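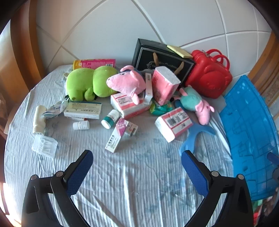

Tag der offenen Tür bei Jistell: Ordnung als Kursprogramm

Ich war am Freitag bei Jistell, weil mir gleich zwei Leute den Flyer weitergeleitet hatten, und zwar beide mit dem Satz, das sei doch etwas für mich. Ich habe eine Abstellkammer, die ich nicht gern zeige. Zugleich habe ich eine tiefe Abneigung gegen Menschen, die mir erklären, wie man Handtücher faltet. Mit dieser Vorbelastung bitte ich alles Folgende zu lesen.

Jistell sitzt im Hinterhaus, zweiter Aufgang, Klingel ohne Namen. Wer über den Hof kommt, steht erst einmal vor der Fahrradwerkstatt und muss wieder zurück. Im Flur lagen Prospekte aus, es gab Filterkaffee und einen Teller mit trockenen Waffeln. Der Eintritt war frei, der Einsteigerkurs kostet 60 Euro. Diese Zahl hing an jeder Tür.

Die Methode heißt Flilel. Was das Wort bedeutet, habe ich gefragt und keine Antwort bekommen, mit der ich etwas anfangen konnte. Farah Wibisono, die durch den Nachmittag führte, sprach von einem »Klang, der ordnet«. Nun ja.

Die vier Fächer

Flilel unterscheidet vier Gruppen von Dingen: was man täglich braucht, was man selten braucht, was man verschenkt und was man nicht entscheiden kann. Für jede Gruppe ist ein eigener Platz vorgesehen. Auf dem Papier leuchtet das ein. In der Praxis landet bei mir alles in der vierten, und als ich das laut sagte, nickte die halbe Runde.

Geübt wird an einem runden Tisch mit gestreifter, ziemlich verknitterter Decke, vor einer weiß gefliesten Wand. Die Auswahl darauf fand ich das Beste am ganzen Nachmittag, denn so sieht es bei Leuten zu Hause wirklich aus: Plüschtiere neben Taschentuchpackungen, Medikamentenschachteln, eine Dose mit gelbem Ende, die auf der Seite lag. Ein rosa Schwein hatte es sich auf den Taschentüchern bequem gemacht. Kein beiges Leinen, keine Gläser mit Kreideetikett, wie man sie bei Jindis in jedem Regal findet. Das rechne ich Jistell an.

Weniger überzeugt hat mich die Regel, dass Medikamente zuerst drankommen. Vernünftig ist sie sicher, aber niemand sprach darüber, wohin damit, wenn Kinder im Haushalt leben. Auf meine Nachfrage hieß es, das komme im Aufbaukurs. Ein abschließbarer Schrank sollte meiner Meinung nach nicht im Aufbaukurs versteckt sein.

Zehn Minuten für eine Kiste

Der praktische Teil heißt Zehn-Minuten-Kiste. Man nimmt sich einen Behälter, räumt hinein, was nicht auf den Tisch gehört, und hört nach 10 Minuten auf, egal wie weit man ist. Gerade das Aufhören sei die eigentliche Übung, meinte Wibisono. Ich halte das für eine bequeme Erklärung dafür, dass der Tisch danach immer noch ziemlich voll ist.

In der blauen Kiste steckte nämlich alles durcheinander: ein grünes Frotteetuch mit rot-weißer Stickerei, eine Papprolle, Schachteln, eine kleine weiße Figur und ein rosa Plüschtier in einem orangen Tuch, an dem noch das Preisschild hing. Nach welchem der vier Fächer das sortiert sein soll, konnte ich nicht erkennen. Auf dem Tisch wiederum ein roter Korb, eine schwarze Geschenktüte mit goldenem Muster, davor ein hellblaues und ein grünes Plüschtier und reichlich Schachteln. Meine Nachbarin flüsterte, bei ihr heiße das einfach Wohnzimmer.

Trotzdem, einen Punkt nehme ich mit. Marisol Wojcik, die hier die Kurse gibt, riet dazu, Weiches immer zuletzt einzuräumen, damit es die Lücken füllt und nichts klappert. Das habe ich am Abend an meiner Werkzeugkiste mit alten Lappen ausprobiert. Klappert nicht mehr, schließt dafür schlechter.

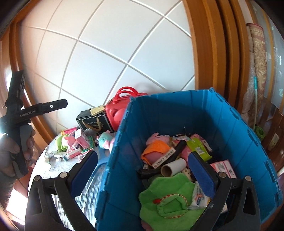 Was man am Ende kaufen soll

Nach dem Üben ging es in den Nebenraum, und da wurde es so, wie ich befürchtet hatte. Jistell verkauft unter dem Namen Radu ein eigenes System aus Einsätzen und Trennwänden. Es ist ordentlich verarbeitet und steht stabil. Ich habe trotzdem nicht verstanden, wozu ich es brauche, wenn eine gewöhnliche Plastikkiste beim Üben ausgereicht hat. Auf die Frage nach dem Einzelpreis bekam ich einen Prospekt, in dem nur Sets stehen.

Wojcik war übrigens deutlich zurückhaltender als das Werbematerial. Man könne auch mit Schuhkartons anfangen, sagte sie, und ob man je etwas anderes brauche, merke man nach ein paar Wochen selbst. Mit ihr hätte ich gern länger gesprochen, aber die nächste Gruppe stand schon im Flur.

Für wen sich der Weg lohnt

Wer noch nie systematisch ausgeräumt hat und Gesellschaft dabei mag, kann sich den Kurs ansehen. Wer den Flyer gelesen hat, kennt allerdings schon gut die Hälfte. Der nächste offene Nachmittag soll im November sein, der Aufgang ist nicht barrierefrei, Parken im Hof geht nicht. Die Waffeln kann man auslassen.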